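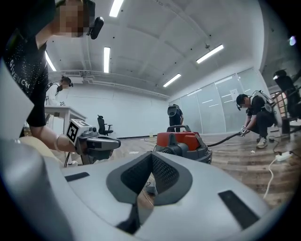 The timestamp problem

Vacuuming a floor takes two hands. One guides the nozzle, the other keeps the hose from kinking, and the canister has to follow along behind. For the software team at Suvonach, it has become the task that shows up every weakness in their recording pipeline.

The company writes tools that turn demonstrations from hand-held grippers into training data for robot arms. Its main product, Drumar, takes in video and motion streams from several people working in the same room, lines them up in time and checks whether an arm could physically repeat the motion. Most of the code has nothing to do with learning. It deals with clocks, dropped frames and calibration files.

"People ask about the model first," says Annelore Petersen, who leads the perception group. "I've spent most of this year on timestamps."

Each hand-held gripper carries a square black-and-white marker on top. When another camera in the room picks it up, Drumar compares the marker's position with the one the gripper has worked out for itself. If the two disagree for more than a moment, the segment is flagged. Early versions threw out the whole recording. The current one cuts around the bad stretch and keeps the rest, provided the remaining pieces are long enough to be useful.

Glass makes this harder. A partition wall reflects the ceiling lights, and a tracker looking for fixed points will sometimes latch onto a reflection that slides as the wearer moves. Min-kyu Nam wrote a filter that drops points whose depth doesn't hold up between views. It added 17 milliseconds to each frame when he first ran it, too slow for the live preview, so it now runs after the session.

The hose is a different sort of trouble. Rigid objects can be given a position and a heading. A hose bends, drags and pulls back on the hand holding it, and the planner has no tidy way to represent that. Nkrumah Mensah's approach was to stop modelling the full length and track only the nozzle, with a limit on how far it may travel from the canister before the planner must move the canister too. He says it is crude but easy to debug.

The team tests every release against 1000 stored recordings. A full run takes 20 hours, so it usually starts on Friday afternoon. Petersen would like to get that down before the September release, which also brings a new calibration format. Old files will need converting, and the script for that is still being written.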